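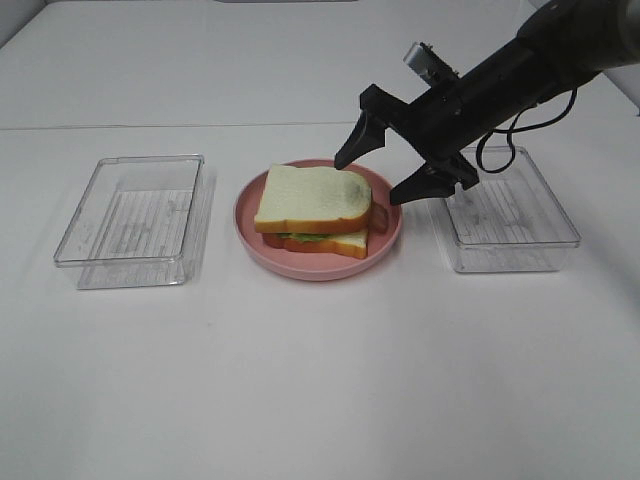 Omholm Manipulation Software Group
Minutes of the November meeting

Chair: Ruwan Debnath

1. Minutes of the previous meeting
Approved without changes.

2. Grasp planner
The group reviewed the Femico planner on the sandwich task. Layered items remain the main difficulty. The planner treats bread and filling as one solid, and the approach angle it selects does not allow for an offset top slice. Of 53 logged attempts, 28 ended with all layers held together. It was agreed that the planner will take the outline of each layer as a separate input.

3. Perception
Segmentation of the clear containers is still unreliable. Depth readings pass through the walls, and the rim is often the only edge recovered. The chair asked that rim detection be merged into the main branch of Zoris before any further tuning. Container poses will be entered by hand until then.

4. Control
The closing speed limit stays at its present value. A request to raise it was deferred pending the force logs.

5. Tooling
The Tetteh replay viewer drops joint states when two logs are open. A fix is under review.

6. Actions
R. Debnath to circulate the revised planner interface.
Perception to report on the rim detection merge.

The meeting closed at 3:40 p.m.

Related items
Zoris release notes
Planner interface, draft 2
Minutes of the October meeting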